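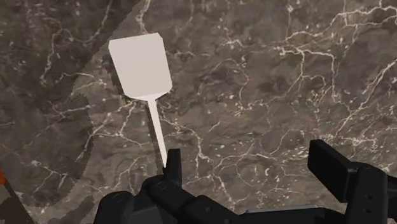
Spatula in the gripper, wrist view, kitchen sim.

I spent most of Thursday evening on grasp offsets, so this post is mostly about grasp offsets. If you came for the competition write-up, I'll get to that when we have a competition entry.

The task for this term is tidying a kitchen counter in simulation. The scoring script wants each utensil picked up and set down in a target area without dropping it or hitting anything else. Utensils are worse than they sound. A bottle is a cylinder and will forgive a sloppy approach. A spatula is a thin plate on the end of a thin rod, and when it lies flat there is very little height for the fingers to work with.

Our first planner, Flarura, picked the grasp point from the center of the bounding box. For a spatula that lands somewhere near where the blade meets the handle, and the part then swings as soon as the arm accelerates. I moved the grasp point back along the long axis of the object and added a yaw correction from the principal axis of the mesh. The correction has a sign ambiguity of 180 degrees. I knew this and still lost an hour to it.
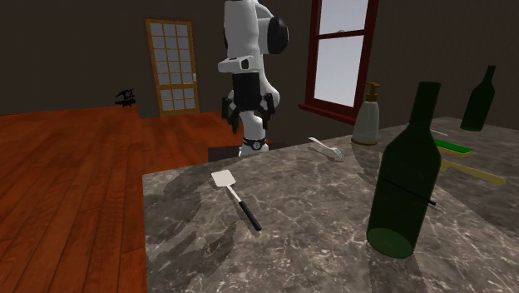
Clillgate Robotics Club – Simulation Team

The counter layout is randomized on every reset. Utensils can end up at any angle, and bottles can end up between the arm and the thing you want. In this layout the spatula is near the front edge with the serving spoon farther back, and the big green bottle takes up a lot of the right side. The arm reaches in from the far side of the counter, so a spatula at the near edge is a long reach, and the wrist runs low on joint range if the yaw comes out on the wrong side. That is where the sign ambiguity hurts. The fix is dull: compute both candidates, run inverse kinematics on both, keep the one with more margin to the joint limits.

I ran 1,000 resets overnight on the lab machine with the new grasp code. 314 failed. I sorted them by the last state logged before failure and got 3 groups:

Planner timeout, mostly with a bottle in the approach path.
Fingers closed on nothing.
Object slipped during the lift.

The timeouts are the largest group and I have not touched them. The closed-on-nothing cases come from a height offset that was tuned on a different spatula mesh and then hard-coded – by me, in February, with a comment saying to remove it. It is now read from the object file.

Slip I don't trust yet. Contact friction in the simulator is one number per material pair, and the default lets you hold almost anything if you squeeze hard enough. I lowered it and cut the grip force. Slip went up, as it should. Whether the new value is any closer to a real handle is something I can't answer from inside the simulator.

Next on the list is the approach path. The Dillard branch has a sampler that tries side approaches when the vertical one is blocked, and I want to merge that before changing anything else. The serving spoon also needs its own grasp rule, because the principal axis gets pulled off by the bowl. Config files are in the usual folder, and the old ones still load if you set the version flag to 2.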